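Two Months With the Duvard Tray Board (Real and Simulated)

I've been collecting demonstrations for a sorting policy since the start of the winter, and most of that time has gone into one product, so I figured it deserved a proper write-up. The Duvard Tray Board is a perforated board with a set of shallow square trays that peg into it, a bag of little printed tags, and (the part I really paid for) a matching simulated version you can load up and drive with the same controller you use on the real arm. You move parts from tray to tray, you record yourself doing it, and you feed the recordings to whatever you're training. Simple idea! The details are where it gets fun, and also where I lost a couple of evenings.

A bit about how I use it, so you can decide how much of this applies to you. I work alone, out of a spare bedroom, on a small arm with a two-finger gripper. My goal is a policy that can take a small part from wherever it's lying and put it in the tray I ask for by name. I'm not running a lab. I have one computer, one desk, and a downstairs neighbor who can hear the arm when it homes itself.

Setup

The real board went together in less time than it took me to find a flat spot for it. The trays click in, and they stay in. I've bumped them with the gripper more often than I'd like to admit and only ever popped one loose. The holes are evenly spaced, so once you've measured where one tray sits you can work out where the others are, and that saved me a whole round of calibration I was dreading.

The simulated side took longer. The download is big, the first launch sat there compiling something for ages with no progress bar, and the default controller mapping had my wrist rotation going backward. There's a setting for it. It's in a menu called "Frames," which I would never have opened if I hadn't been clicking on everything in sight by then. After that it was smooth going, and I was recording usable episodes before dinner.

What it's like to record on

I'll start with the good stuff, because there's a lot of it. The tags are great. Every tray can have a short name next to it, and the name goes into the episode log along with the motion, so when you say "put it in LP3" the recording knows which tray you meant. With my old setup (a baking sheet and some masking tape, yes really) I was typing those labels in by hand afterward and getting them wrong at a rate that embarrassed me. When I went back over that data I found a whole evening's worth where I'd swapped two bins.

The wrist view in simulation is also better than I expected. You get the board from just behind the fingers, which is what my policy sees, and the fingers take up a good chunk of the view the way they do on a real wrist camera. Some simulators give you a lovely clean picture from a spot where no camera could ever be bolted, and then your policy falls to pieces on the real arm because half of what it learned to look at is hidden. 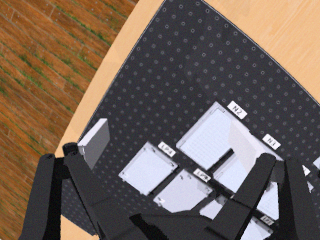
Blocked views are a real problem when you're driving, though, and I had to learn some new habits. If I come in low, I lose sight of the nearest trays altogether and end up placing from memory. So now I approach high, pause for a beat, come down mostly straight, and back out the same way. It makes every episode a little longer, but the motions look more alike, and my training runs got noticeably calmer once I'd switched. I threw out most of my early recordings for this reason. It hurt! I still think it was the right call.

I really like that the trays come in more than one size. The big ones are forgiving and good for warming up. The smaller ones ask for more care in how you line up the wrist, and if you only record on the big ones your policy gets lazy about rotation, or mine did anyway. I mix them within a session now.

The dark board is a nice choice too. Pale trays on a dark surface are easy to pick out, for me and for the network. My only gripe is that the hole pattern does something funny when you shrink the pictures down for training. At low resolution the dots turn into a shimmer that moves when the arm moves, and one of my early policies seemed to be paying attention to that shimmer. I blurred the images slightly before shrinking them and the trouble went away. I'd love to see Duvard put a note about this in the manual, which is otherwise pretty decent.

The numbers, for people who like numbers

I've kept 2371 episodes so far. Of those, 465 are on the real board and the rest are simulated. My best policy was trained on all the simulated ones first and then finished off on the real ones. I tried it the other way, real only, and it was jumpy and would get stuck hovering over the gap between two trays as if it couldn't make up its mind.

I've also settled on 7 episodes per layout before I turn the board or shuffle the tags. Fewer than that and I'm spending all my time rearranging. More and I start going on autopilot, and you can see it in the recordings: same path, same speed, same slightly sloppy release. If you take one thing from this review, let it be that. Change the layout before you're bored with it.

In the simulated version you can have it turn the board for you between episodes, and you should. I had that switched off for my first batch, with everything lined up nice and square because it pleased me to look at. The policy trained on that batch could not cope with a board that was turned even a little. Switch the random turning on from the start.

Compared with the others

Before this I borrowed an Eserard sorting kit for a couple of weeks. The Eserard trays are deeper, which is kinder when you drop something from too high, but the gripper fingers kept catching on the walls when I went in to pick a part back up. Shallow trays are just easier to work with if you want to record picking and placing both ways. Eserard has no simulated version, either, and once you've had one it's hard to go back. On the plus side it costs a lot less, and if all you need is a place to drop things it'll do fine.

I also looked at the Ouazzani board, which has magnets instead of pegs. It's lovely to rearrange. I only had an afternoon with it, so take this lightly, but the trays crept a little every time I brushed them, and by the end my saved positions were off. If your policy works purely from pictures maybe you won't care. I do some scripted resets in between, so I care quite a bit.

Things I don't love

The tags are tiny. In the simulated wrist view I can read them fine at full size, but by the time the pictures are shrunk for training they're little white smudges. That's OK for me, since the names go into the log separately. If you were hoping to have your system read the labels for itself, you'll want to keep your images large, or print bigger tags.

Saving is slow. After each simulated episode there's a wait that's long enough to be annoying and too short to go do anything else. I've started drinking a lot more coffee. There's a batch save option that holds everything until the end of the session, and I used it right up until a crash took an entire evening of recordings with it. I've gone back to waiting.

Contact is the other weak spot. Setting a part down in simulation feels a bit too easy. Parts settle flat and stay put, where the real ones like to tip against the rim or cling to a finger for a moment. I've turned the friction down and added some random variation to the part weights, and that helped, but I still wouldn't train on simulation alone and expect the real arm to behave.

And the export format! It's Duvard's own. There's a converter, it works, and it drops the gripper force channel unless you ask for it with a flag. Check your first converted file before you convert the whole pile. I did not.

A word about the Taltex pedal

I added a Taltex foot pedal to start and stop recordings and it's the best small thing I've bought all year. Before that I was taking one hand off the controller to hit a key, so every episode began and ended with a little twitch. I had to trim those by hand. With the pedal I tap, do the move, tap again. There's a double tap for "throw that one out," and I use it all the time. The board software picked it up right away as a keyboard, no drivers or anything.

Would I buy it again?

Yes, and I'd buy the version with the simulator again too, even at the price. The board alone is a well-made thing to put parts on. The pair of them together let me practice a layout on screen in the morning, record a pile of it, and then set up the same thing on the desk after lunch with the same tray names. For one person working in a spare room that's a big deal.

I've been through 2 software updates since I bought it. The first one broke my controller mapping (back to the "Frames" menu I went) and the second fixed a bug where the log sometimes saved the previous tray name if you changed targets too fast. If you're on the older version, update before you record anything you care about, and go spot-check what you've already got. I found a few bad ones in mine.

Four stars from me. Faster saving would get it to five.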